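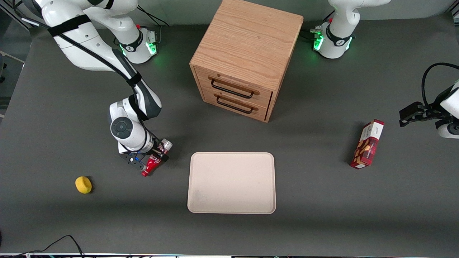 Science Corner > Machines > Robots

How do you pick a hand for a robot?

Your hand can hold an egg, a pencil and a wet bar of soap. A robot only gets the hand we bolt on! Robot people call it a gripper, and choosing one is my favorite part of the job.

Lautaro Painemal and I spent most of June trying out 3 kinds for a project named Rirell. The first had two stiff fingers that slide together like a crab's claw. The second had bendy rubber fingers, and the third was a suction cup (yes, like a plunger, but tiny).

We gave each one the same chores: pick up a soda bottle, a sponge and a box of cookies, then pull open a drawer. Every gripper got 300 tries. That's a lot of sponge!

Bottles are sneaky. They're round, so they roll, and if you grab one near the neck it likes to tip over and hang upside down. The suction cup was great on flat boxes and hopeless on the sponge. Can you guess why? Sponges are full of holes, so the air leaks right in.

Try it at home: tape two craft sticks to your finger and thumb and pick up a sock, a spoon and a grape. Which one gets away from you?

Filed under: Robots, Try It Yourself, Ages 7 and Up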